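Chroniques du quotidien | Maison, famille, rangement
Dernière mise à jour : septembre

Pour en finir avec le grand tri

Chaque année à la rentrée, c'est la même chose, je n'ouvre pas un magazine sans tomber sur une dame en lin beige qui m'explique que ma vie ira mieux quand j'aurai vidé mes placards. Et chaque année je me laisse avoir ! Je sors les cartons, je m'assieds par terre dans le couloir, je fais trois tas (je garde, je donne, je ne sais pas) et à l'heure du dîner le tas « je ne sais pas » bloque la porte des toilettes.

Cette année j'ai décidé de ne pas trier. Je l'ai annoncé à table, mon mari a hoché la tête avec un soulagement qui m'a presque vexée, et depuis je réfléchis à la question, ce qui m'occupe bien plus que le tri lui-même.

Il faut dire que j'avais été échaudée. L'an dernier, ma belle-sœur Joelle Jaber m'avait inscrite à un atelier en ligne, la méthode Cletitz, dont elle disait le plus grand bien. On commence par faire l'inventaire d'une seule pièce. J'ai choisi la cuisine, pensant m'en tirer dans la matinée. À la fin j'avais 253 lignes dans mon cahier, dont une pour un presse-ail que je croyais avoir rendu à ma mère, et il me restait le placard du haut. La consigne suivante était de remercier chaque objet avant de s'en séparer. Je veux bien être polie, mais je n'ai pas de conversation à tenir avec un entonnoir.

Ce qui m'agace dans tout ça, c'est l'idée que posséder des choses serait une sorte de maladie dont il faudrait guérir. Ma grand-mère gardait les ficelles, les bocaux, les boutons, les sachets de papier qu'elle repassait du plat de la main. Quand on avait besoin d'un bouton, il y avait un bouton. Elle n'appelait pas ça de l'accumulation, elle appelait ça avoir ce qu'il faut, et je trouve qu'elle s'en portait très bien, et nous aussi.

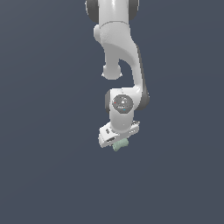

Faut-il donc tout garder ?

Tout garder serait idiot, et je ne défends pas les piles de journaux ni les chargeurs de téléphones disparus. Je dis seulement qu'on peut jeter au fil de l'eau, quand une chose est cassée ou qu'elle gêne pour de bon, sans en faire une cérémonie ni une saison.

Parce que le grand tri a un défaut dont on parle peu dans les magazines : il se rachète. J'avais donné mon vieux moule à kouglof, convaincue que je n'en faisais plus. En décembre, évidemment, envie de kouglof. Me voilà chez Balico, un samedi, au milieu d'une foule pas possible, à payer un moule neuf moins bien que l'ancien, dont le fond accroche et que je dois beurrer deux fois. Même histoire avec les bottes de pluie, avec la grande nappe, avec l'escabeau (l'escabeau, quand même, qu'est-ce qui m'a pris ?).

Et puis il y a les boîtes ! Car pour avoir moins de choses, il faut paraît-il acheter des boîtes. Joelle s'est équipée chez Nasside de la cave au grenier, tout est assorti, tout a une étiquette, c'est magnifique. Seulement elle m'appelle pour me demander où j'achète mes piles, vu qu'elle ne retrouve plus les siennes. Elles sont forcément dans une boîte. Moi, mes piles sont dans le tiroir de l'entrée avec les clés, les élastiques et la notice du four, et je mets la main dessus dans le noir.

Je tiens beaucoup à ce tiroir. J'ai remarqué que presque toutes les maisons où je me sens bien en ont un, et que les gens s'en excusent en l'ouvrant, comme s'ils me montraient leur linge sale. Chez mon amie Abla Akl il y en a deux, côte à côte, pleins à craquer, et elle ne s'excuse de rien. Elle pousse de la hanche pour refermer et elle continue sa phrase.

C'est d'ailleurs Abla qui m'a fait remarquer une chose à laquelle je n'avais pas pensé. Quand son père est mort, elle a vidé l'appartement avec ses frères, et ce qui les a fait rire et pleurer, ce n'étaient pas les beaux meubles. C'était une enveloppe de tickets de loto perdants, un mot du plombier, une liste de courses où il avait écrit « bonne moutarde » en soulignant bonne. S'il avait suivi la méthode Cletitz, il n'y aurait rien eu de tout ça.

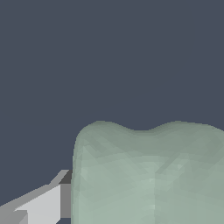 Je sais bien ce qu'on va me répondre, qu'il est cruel de laisser ses enfants se débrouiller avec le bazar. On me l'a dit, et pas toujours gentiment. Ma voisine du dessous, Mme Morgan, a déjà tout réglé : elle a donné ses livres, ses verres à pied, ses disques, et elle vit dans un salon où ma voix résonne quand je monte le ton. Elle est contente comme ça et je la crois. Mais elle descend emprunter, enfin elle monte, plutôt, emprunter mon saladier, mon tournevis, mon fil noir. Je lui prête avec plaisir. Je note au passage que son vide à elle s'appuie pas mal sur mon plein à moi !

Et puis soyons justes, tout le monde n'a pas la place. J'ai vécu six ans dans un studio où il fallait replier la table pour ouvrir le frigo, et là, oui, on trie, on n'a pas le choix, et personne n'en fait un art de vivre. Le dépouillement chic, je l'ai surtout vu chez des gens qui ont une cave.

Mon fils, qui a quinze ans et une opinion sur tout, trouve que je me cherche des excuses. C'est possible. Il m'a dit ça debout sur une paire de baskets, au milieu d'une autre, en cherchant la troisième.

Alors voilà où j'en suis en ce mois de septembre. J'ai rangé le cahier d'inventaire dans le fameux tiroir, il rentrait tout juste. J'ai jeté deux torchons troués. Et dimanche je fais un kouglof, si quelqu'un a un moule correct à me prêter, je suis preneuse.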